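How to Get Your Song Ready for a Music Video Shoot

Before you book a location or call a director, the song itself has to be in order. Most of the delays on a low-budget music video come from audio problems that could have been fixed at home the week before. The steps below cover the sound side of the job, from the final mix to the files you hand over on set.

You will need your finished song, any audio editor that can export WAV files, and an evening.

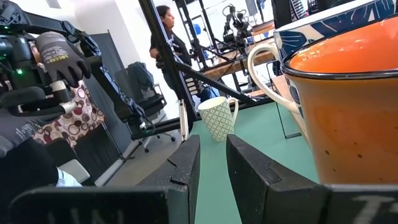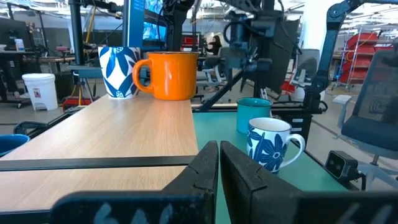
Step 1. Lock the mix

Pick one version of the song and stop changing it. If the chorus gets two bars shorter after the shoot, the singer's mouth will not match and the editor will have to cut around it. Remix notes like "vocal up a little" are fine later on. Anything that changes the length, tempo or order of the song is not.

Name the file with the song title, the word LOCKED and the length. For the Catacutan single "Vernow" we used Vernow_LOCKED_3m42s. Delete the older bounces from any shared folder, or move them somewhere the crew can't see.

Step 2. Check the tempo

Write down the beats per minute and put it in the notes for the director and the choreographer. If the song was played without a click, tap it out in four or five places and write down each result. "Vernow" sits at 90 all the way through, so this took a minute. The older Skostex songs drift a good deal, and the dancers had to learn them from the recording.

If any part will be filmed in slow motion, you need a sped-up copy of the song. Say the camera will record at 48 frames per second and the finished video will run at 24. The playback has to run at double speed on set, and the singer has to perform at double speed. Ask the director for both frame rates before you make the file. A 36 frame shot played back at 24 needs a file at 150 percent speed. Keep the pitch correction off or on as the singer prefers. It makes no difference to the picture.

Step 3. Add a countdown

Open the locked mix and put two bars of clicks in front of it. Put a single loud beep exactly one beat before the music starts. The performers use the clicks to come in together and the editor uses the beep to line up the takes.

Do not put clicks over the song itself in the main file. If the drummer wants them, make a second copy.

Step 4. Cut the song into sections

Nobody shoots a whole song from the top every time. Make a separate file for each verse, chorus and bridge, and start each one four bars early so the performers have a run-up. Put the same two bars of clicks and the same beep on the front of every section.

Number the files in song order:

01 Intro
02 Verse 1
03 Chorus 1
04 Verse 2
05 Chorus 2
06 Bridge
07 Last chorus and out

Step 5. Write a lyric and time sheet

Type out the words exactly as they are sung, including the repeats and ad-libs. Next to the first line of each section, write the time in minutes and seconds, measured from the first beat of the music. Leave the countdown out of it.

Craig Niven, who edited both Cimano videos, asks for one more column with instrumental cues: where the snare comes in, where the bass drops out, where the synth line changes. It helps if the video cuts on those moments.

Print it in large type. On our last shoot one copy went to the director, one to the camera operator and one to whoever was running playback, and we could have used two more.

Step 6. Export

Use WAV, 48 kHz, 24 bit for everything. Music is often recorded at 44.1 kHz, so convert the locked mix once and make all the other files from the converted copy. Play the first and last ten seconds of each file after export. Check that none of them have been cut short.

Copy the folder to two USB drives and to the phone or laptop that will run playback. Don't count on streaming it at the location.

Step 7. Test the playback

Take the speaker you plan to use and stand 50 feet away with the song playing. If you can't hear the beep and the first word clearly, get a bigger speaker. A wired connection is best. Bluetooth adds a delay, and the delay can change from one take to the next.

Trinity Lindqvist ran playback on "Vernow" and kept a small recorder next to the speaker all day as a backup. The camera mic failed on two takes and her recording was what got them back in sync.

What to send the editor

The locked mix, the converted copy, the speed-changed files with the percentage in each name, the time sheet, and the instrumental version if you have one.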